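Tuesday — glue notebook, bench 2

Picking up from Wilma's page. Hide glue batch 3, the one from the Drevenby granules, is still going off too fast.

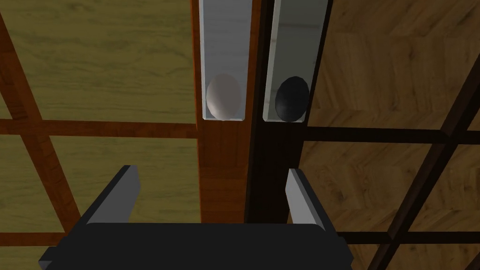 Open time was the complaint last week and it's the complaint again. Mixed one part granules to two water by weight, 300 g water, left to swell overnight in the fridge. Swelled fine, no dry bits in the middle. Heated in the Aitken pot, thermometer clipped to the side. Pot overshoots. Set it for 140 F and it sat at 137 for a while, then went over 150 when I turned my back. Turned it down, came back OK, but I don't trust this batch for anything that matters now.

Test joints: maple to maple, plain rubbed joint, no clamps. First set with cold wood. Skinned over before I had the second piece lined up. Second set, warmed the pieces on the radiator first — much better, had time to slide them and feel it grab. Should have done that to begin with, Dougal told me as much in December.

Urea: added a pinch to a small jar. Slower to gel, nice to spread. Too much and it stays rubbery, so weigh it next time, no pinches. Grigoris has a figure for this somewhere in the green folder, ask him.

Broke the cold wood joints after lunch. Clean break along the glue line on most, shiny surface, barely any wood torn. Warm ones left alone till tomorow so they get the full 22 hours like the last lot. Don't let anyone move them off the shelf by the window!!

Chair for Ewan: NOT using batch 3 on the back legs. Either fresh glue or wait for the Skaltasska order. He says no rush. The old joints were filled with something white and crumbly, had to steam two of them and scrape teh rest with a cabinet scraper. Left rear tenon is thin, wants a shim — veneer offcut will do.

To do
— cheap voltage dimmer for the pot? Alasdair had one
— label jars with date AND batch, found two with neither
— 100 g granules left in the tin, enough for one more small mix
— new brush, the old one sheds
— break warm joints, write up under these
— rinse the strainer before it sets. Forgot again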